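## Über die AG Greiftechnik

Die AG Greiftechnik ist ein Wahlangebot der Gesamtschule Sisturitz für die Jahrgänge 9 bis 12. Schwerpunkt ist das Greifen kleiner, verformbarer und ungleichmäßig geformter Gegenstände. Die Leitung liegt bei Josefien Jansen (Technik, Physik), die Werkstatt betreut Afonso Coelho.

Gearbeitet wird mit Handgreifern mit parallelen Backen. Das Schuljahr gliedert sich in zwei Abschnitte:

- **Mechanik:** Gelenkkinematik, Backengeometrie, Belagwerkstoffe, Wartung der Lagerstellen
- **Aufnahme und Auswertung:** Führen von Hand, Benennen der Durchgänge, Aussortieren fehlerhafter Griffe, Auswertung in Python

Der Teilesatz umfasst 83 Gegenstände in den Gruppen Besteck, Textil, Schreibwaren und Schmuck. Perlenketten und Armbänder gelten als schwierigste Gruppe: Die Form ändert sich beim Anheben, benachbarte Stücke werden leicht mitgezogen. Geübt wird auf harten und auf weichen Unterlagen, einzeln und zu zweit.
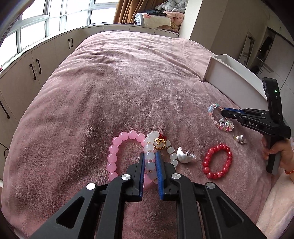 *Gruppe Schmuck, weiche Unterlage: Backen am weißen Perlenarmband, rechts ein zweiter Greifer vor dem Kristallarmband.*

Ein Durchgang besteht aus Anfahren, Schließen, Anheben und Ablegen. Er wird verworfen, wenn ein zweites Teil mit angehoben wird oder die Backen nachfassen müssen. Das Jahresziel liegt bei 2000 gültigen Durchgängen, davon 750 in der Gruppe Schmuck.

Im Mai nimmt die AG am Schülerwettbewerb in Calden teil. Gewertet werden Wiederholgenauigkeit, Dokumentation und ein Fachgespräch.

### Teilnahme

Vorkenntnisse im Programmieren sind nicht erforderlich, die Werkstattunterweisung ist Pflicht. Anmeldungen nimmt Frau Jansen im Technikraum entgegen. Eigene Gegenstände können nach Rücksprache in den Teilesatz aufgenommen werden; ausgeschlossen sind Glas, Klingen und Akkus.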